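The Burglary Desk on Nurkine Street

The calls that Kumiko Ogura works are the ones that rarely make the news. A side door forced, a laptop gone, a jar of change emptied. She has been a property crimes detective in Latitz for 30 years, and she will retire in September.

Her unit once had 5 detectives. It now has three, and last year they took in 3,000 reports. Most were closed without an arrest.

"People want to hear that we're dusting for prints," Ogura said. "Mostly I'm on the phone with pawn shops."
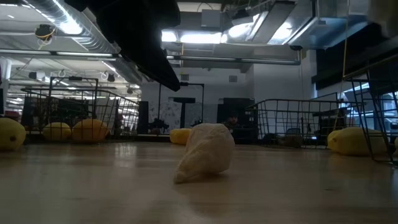

A crumpled plastic bag on a wooden tabletop, with yellow lemon-shaped foam pieces.

The case she is best known for began with a stolen bicycle in the Nimri neighborhood. The owner had written down the serial number. Ogura matched it to a resale ticket, and the ticket led to a rented garage holding goods from break-ins all over the east side. Two men pleaded guilty.

Asuka Mizuno, who will take over the desk, wants residents to file reports online through a system called Ameck. Ogura has her doubts. She still drives out to meet victims when she can, usually in the early evening, and takes her notes by hand.

Mizuno has asked to keep the notebooks. They fill two file drawers, and the oldest ones are in pencil.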